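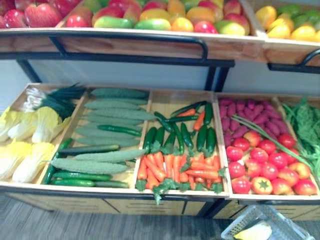
Two-tier produce stand, wood trays on black metal frame, stocked on both levels.

Store Fixtures > Produce > Tiered Stands

The Sustero two-tier stand combines a shallow upper tray with a deeper lower case set at an angle toward the customer. The upper level suits firm round fruit such as apples, mangoes and citrus. The lower case is divided into four main compartments and takes long or bulky stock – napa cabbage, green onions, bitter melon, cucumber.

Upper dividers are thin wood strips, supplied loose and repositioned by hand. The right-hand fruit tray mounts separately, slightly lower than the main tray. Rated load is 26 kg for the main upper tray and 10 kg for the separate tray. Do not stack fruit above the front lip.

The frame is black metal with curved rails under the upper level. The lower case has black trim along the front edge and a paneled cabinet front. Wipe wood surfaces with a damp cloth and dry at once. Retighten post bolts after the first 20 days of use.

Spare dividers are sold in packs of 23 under the Drumik parts list. For layout drawings, contact Rasa Lill in fixture sales.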